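Pale table top, oil or leave bare?
Ridier
I have a light wood table with a fine wavy grain and want to keep the color pale.
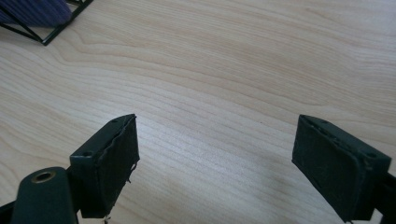 It gets daily use, mostly paperwork. Would oil turn it yellow?

Penrose
Most oils will, a bit. Try a water-based matte varnish, 2 thin coats, and sand lightly between them. Test it on the underside first.
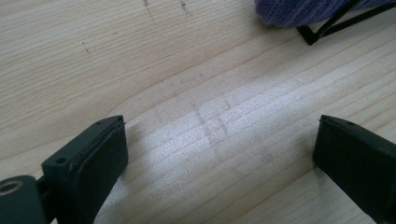
Go with the grain and wipe off the dust before each coat.

Rillo
I used plain wax on mine in July. Looks fine but it marks easily.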